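Search this site...
Type and hit enter

Skallness Loft Modeler, first version: a review after two months

by Saron Jemal
Friday, July 29, 2022
240 shares | 4 comments

I bought Skallness in May, when I was planning shelves for the small room of our apartment in Totcombe. I am a sewing teacher and I never used a 3D program before, so please read this as the opinion of a beginner.

The price is 90 dollars, paid one time. The installation was easy on my old laptop, but the program wanted to restart two times and the second time it lost my language setting.

Drawing walls

You click the corners and type the length. I liked this very much. If you make a mistake, you can type a new number and the whole wall moves - also the door in it. Inches and centimeters can be mixed, so I could use my mother's tape measure without converting anything.

Furniture library

The box promises 2,000 objects. Many of them are office chairs. I found one sewing table and it was too high, and its height can not be changed. In the end I built my own table from plain blocks, and it took me one evening.

Colors and light

Every side of a block can have its own color. I use this for finding the bottom of a part after I turn it, and I always make the bottom yellow. The colors are strong and the edges stay sharp, but there is no wood or fabric surface in this version. For a shelf plan it is enough. For showing a client a finished room, I think not.
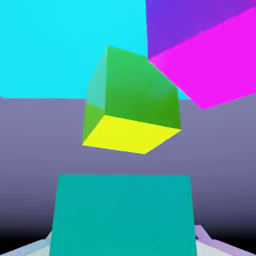

Printing and export

This is the weak part. The plan prints well on one page, but a bigger plan is divided without any overlap, and I had to glue the sheets by eye. I wrote to the support at Wolde, the company that makes it, and they answered me the next day, very polite, that overlap is on their list.

My rating

I give it four stars from five. The shelves are on the wall now and they fit, except one that I measured wrong myself. I will wait for the next version before I try the kitchen.

4 comments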